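Progress report to the Harms Fund: the Witville clothing room

Last updated: February

Dear Angeliki,

You asked me to keep this one short, and I did mean to, but it has been a full few months and I would like you to have the whole picture before you sit down with the others to talk about the second half of the grant. Get yourself some coffee first!

When I last wrote, the clothing room was still two rails and a heap of bags at the back of the Flistinton building, and we were handing things out more or less in the state they came in. Your money was meant to change that. We wanted every shirt, blouse and pair of pants that leaves us to be washed, checked, mended if it needs it and folded properly, so that a person opening the bag at home finds something they can wear to work the next morning. I'm happy to say we are most of the way there.

Since the fall we have sent out 635 pieces. That is below what we wrote in the application, and I would sooner tell you so plainly than have you find it in the table at the back. The first weeks were slow while we learned what a fair pace looked like, and then we lost a good stretch of time when the big washer broke down (Joaquim Sampaio got it going again, bless him, but the part took forever to come). The pace has picked up nicely and I think we will catch up by summer if the donations hold.

The biggest change has been in how we handle shirts. They make up a large share of what people give us, and they are also what people ask for most, usually with an interview or a new job coming up. Before the grant each of us folded in our own way, and the shelves looked it. Henrique Garcia spent a good part of the winter working out one method that everybody could follow, and he has been very patient with those of us who had been doing it wrong for 30 years, me included. It starts with getting the shirt spread out, buttons done up, sleeves free, and looking it over before a single fold is made.

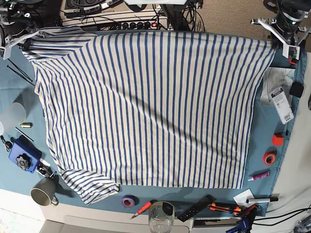 Striped shirts have turned out to be the best ones to teach with, and Henrique now keeps a few aside for new people. The lines tell you right away whether the cloth is lying straight. On a white long-sleeved one with narrow blue stripes, like the one on the teal surface, you can see the stripes go off at a slant near the collar while the top edge is held nearly level, and a soft crease runs diagonally across the middle. A crease like that is what we want people to catch at this point, before it gets folded in and pressed under the weight of six other shirts. A plain white shirt will hide it from you until the customer shakes it out. We also ask people to look at both cuffs, the collar and the underarms while everything is laid open, and to put anything doubtful in the mending tray without feeling bad about it.

The mending itself is Jaime Rebelo's corner. He takes the tray on Sunday afternoons and has brought 42 pieces back to the rails so far, mostly missing buttons and loose hems, along with a very handsome wool coat that I had given up on. He would like a second sewing machine so that he can teach while he works, and I have put that in the request for the coming period. Two people have already asked to learn from him, and it seems a shame to have them sit and watch.

On money, we are close to plan. Laundry supplies cost more than I had guessed, and shelving cost less, thanks to Munance letting us have their old units for the price of hauling them away. I have moved the difference across, as you said I could, and Gonçalo Ramalho has gone over the figures and is content with them. The electric bill is the one thing that worries me a bit. The dryers eat power, and in the wet months there is no getting around them. I would be glad to talk that over with you before it becomes a problem.

Some things have not gone so well. The labels we bought for sizes come off too easily, and we are back to writing on card and pinning it. Our plan to open one evening a week is still only a plan — we have the people for it, but not yet the keys, and the building office has been slow to answer. And children's clothes are still a muddle. We get far more baby things than we can place, and almost nothing for ages eight to 12, which is the very size that families come in asking for. I have written to both schools and will let you know if it brings anything in.

For the next stretch we would like to get the evening opening going, finish the folding guide so that it can hang on the wall in plain words, and set up a small rack near the door just for interview clothes, with shirts, ties and decent shoes together. Henrique is drafting the guide now and I will send it along when he is happy with it, which may take a while, knowing how he feels about collars.

Do come and see us if you can. Mornings are best, before the phones start, and there is always cake on Sunday. Thank you, as ever, for your patience with my long letters and for sticking with the clothing room when it was mostly a heap of bags. The expense table and the list of pieces by type follow on separate sheets.

With warm regards from all of us at Witville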